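Grosbridge software work package, progress to 22/04/2020
Prepared by So-ying Huang for Fidemeck

The segmentation tool now splits two-handed gripper recordings into approach, grasp, transfer and release without manual marks. It has been run on 2499 recordings. Of these, 63 failed on clock drift between the left and right streams and are being reprocessed.

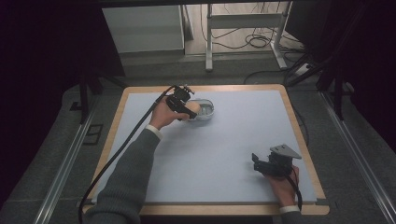 Release detection remains the weakest stage. Jaw width alone gives late labels on soft objects, so Adjoa Amoah has added a wrist velocity term to the classifier. Median label error fell from 34 frames to 6 on the test split.

Still open: the planner export drops the idle hand's pose when it stays below the motion threshold. A fix is due in August.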